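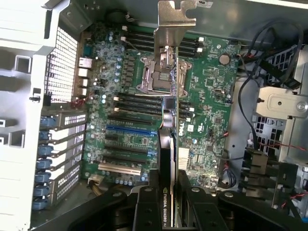
Kelechi Nwachukwu wrote in to say that anyone still putting money into an old Dell tower in this day and age ought to have their head examined, and that a new machine would be quieter, smaller and easier on the electric bill. Well, Kelechi, I read that twice over my coffee, and you may be right about the electric bill! But I've had this workstation apart on the bench for most of the week, and I've grown so fond of it that I'm going to tell you all about it anyway.

For those just joining, I bought mine used from Samis, the secondhand shop out past Parkside, for 80 dollars with no drives in it. I wanted something sturdy for scanning and sorting our family photographs (there are boxes and boxes of them, my mother threw nothing away), and I wanted something I could open up and learn on without being afraid of it.

And it's a lovely thing to learn on. The chassis is light gray inside and opens wide, so you aren't working down a dark hole with a flashlight in your teeth. The board is big and green, with the memory slots in two banks, four above the processor socket and four below, and the latches have enough travel that even my thumbs can manage them. One of the long graphics slots is blue while its neighbors are black, a small kindness that I appreciated more than once. There's even an old-style white PCI slot down toward the bottom, which made me smile, as I have a sound card from another age in a drawer someplace.

The card I've been fitting is an NVIDIA Quadro, one of the K series. It's plenty for photographs and for the maps my brother-in-law likes to print. My one piece of advice is to get the metal bracket lined up with the back of the case first and then press down evenly along the card. I went at it the other way around the first time and spent 12 minutes wondering why it wouldn't seat.

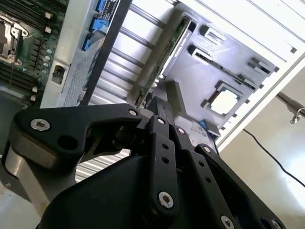 Do you need special tools to work on one of these? An ordinary Phillips screwdriver and a decent light will get you through nearly everything, though I'd add a wrist strap if you shuffle your feet on carpet the way I do.

Now for the parts I like less. The case is heavy, and I mean heavy, so clear your table before you lift it and not after. The processor socket wants a gentle hand too. You raise the lever, you open the metal frame, and from then on you keep your fingers, your sleeves and your cat away from those contacts. Brian Temba bent a couple on his years ago and still brings it up every time I see him.

I also wish there were more printed guidance about which memory goes where. I ended up downloading the manual and keeping it open on the kitchen tablet, scrolling with my elbow.
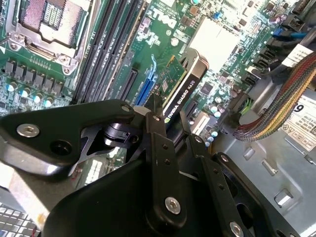 With memory, my own habit is to leave all the slots empty until everything else is settled, and then add the sticks in matched pairs, following the manual's order. It takes longer, but if the machine complains at startup you have a much shorter list of suspects. Drita Papadopoulos does hers all at once and has never had a bit of trouble, so take that for what it's worth.

Would I buy another? I would, and I've told Samis to call me if one comes in before November. If you want something to slide behind the television and forget, spend your money elsewhere with my blessing. If you'd enjoy a few evenings with the side panel off, I think you'll be as happy with it as I've been. I'll write again once the scanner is hooked up.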